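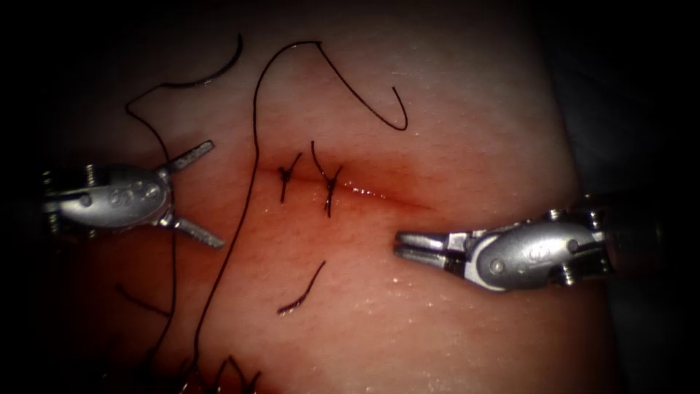 Prurnora is a small set of lighting cues for walk-through attractions, written as plain text files. Each cue gives level, color and fade time. 

## Files

The set has 89 cues in four folders. Fade times are in seconds, and the longest is 30.

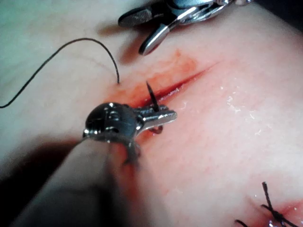 Levels are in percent. Please do not edit them by hand, use the Dendisico export.
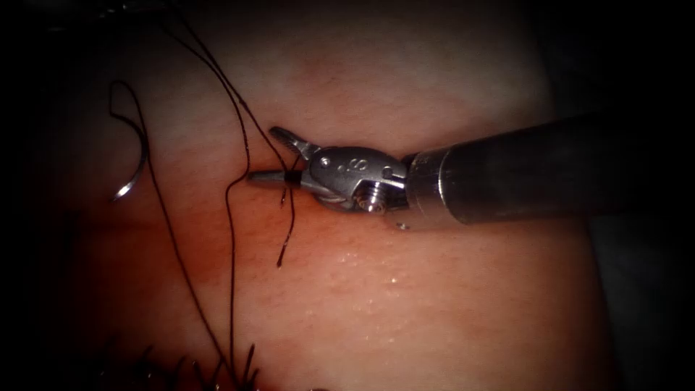

*Maintained by Yamila Farías, 2019-06-13*

Known problem: blue fades in folder 4 step visibly on old dimmers.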